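Chapter 11
Shading Curved Surfaces

What this chapter covers
Flat and curved surfaces under one light
The five tone bands
Matte and glossy finishes
Seams and edges as guides to form
Choosing paper and pencils

In the earlier chapters you drew boxes, wedges and other solids with flat sides. Each side of a box faces in one direction, so under a single lamp each side can be given one tone. A curved surface faces in many directions. Its tone changes gradually from one part to the next, and most of the work in shading it lies in controlling that change.

The three curved forms used most often in product drawing are the cylinder, the cone and the sphere. A cylinder curves in one direction only. If you run a ruler along its length, the tone under the ruler should stay nearly the same from end to end. A cone behaves in a similar way, except that its tone bands narrow toward the point. A sphere curves in every direction, and its tones form rounded patches with no straight edges.

For the exercises in this chapter, use one lamp placed above and to the left of the object, at an angle of 60 degrees to the table. Turn off other lights and close the blinds. A second light source adds a second set of shadows, which are hard to sort out at this stage.

The tones on a curved object can be grouped into five bands: highlight, light, halftone, core shadow and reflected light. The core shadow is the darkest band on the object itself. Beginners tend to put it at the outer edge of the form. On a cylinder standing on white paper it usually lies a short distance inside the edge, and the strip beyond it is slightly lighter because light bounces back from the paper. Leave this strip darker than the halftone.

Finish also matters. On a matte object, such as an unglazed clay pot, the bands blend into each other and the highlight is weak. On a glossy one the highlight is sharper and dark surroundings may show up as bands with fairly clear borders. The enamel pitchers made at the Cludesell works are often used in classes for this reason.
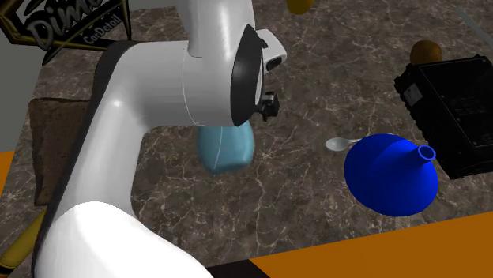 White objects cause the most trouble, and students often shade them too heavily. A white surface needs very little tone to look round. On the broad, rounded part at lower left, soft gray along the edges is enough to turn the form, and the surface between is left light. The long part above it has a much darker band down its left side where the shell curves away. Note also the thin seam line running around the large cylinder. A line of this kind follows the curve of the surface, so draw it lightly before you begin to shade and check your tones against it.

Materials
Smooth drawing paper, such as Drateo or Darnness
Pencils in grades 2H, HB, 2B and 4B
Kneaded eraser
Paper stump

Exercise 1
Draw an upright cylinder three times on one sheet. Shade the first as a matte gray form, the second as a glossy gray form and the third as a matte white form. Use the same lamp position for all three. Mark the core shadow with a light line before adding tone.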